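Grasp logs from the Sallgate bin, recorded while comparing two end effectors on the same arm: the Zusta suction cup and the Mahrous two-finger gripper. Last updated Oct 12, 2024.

## Contents

- `attempts.csv` — one row per pick attempt, 2155 rows
- `frames/` — one still per attempt, from the fixed camera
- `drops.csv` — the 269 attempts where the item left the gripper before the drop-off point
- `calib/` — camera and arm calibration, 4 files

Both grippers ran with the same Julmont controller settings. Speed and approach height were not tuned per gripper, so the numbers favor neither one on purpose. Items were dumped into the bin by hand and left as they fell.

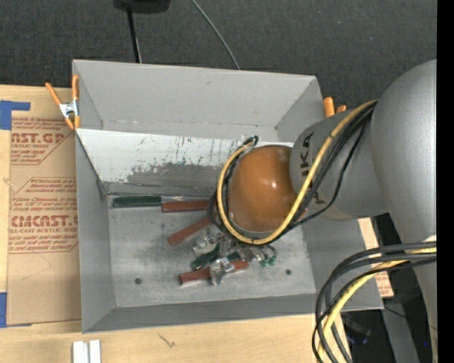
*Sample still: KUKA arm over the gray bin, bars and clear-wrapped items on the bin floor.*

## Known problems

The arm hides part of the bin in many stills. If you need a full view of the items, use the rows where `arm_clear` is 1. Clear packaging gives bad depth readings, and the `depth_ok` column marks those rows.

The bin was moved slightly between sessions. Use the calibration file named in each row — mixing them puts the grasp points off by almost 2 cm.

Success is judged from gripper feedback, then checked by hand for the suction rows only. The two-finger rows still need that check, which is planned for December.

## Loading

```
python load.py --gripper zusta --split all
```

Use `--gripper mahrous` for the other set. Paths are relative to the repo root. Rows with no matching still are skipped and written to `missing.txt`.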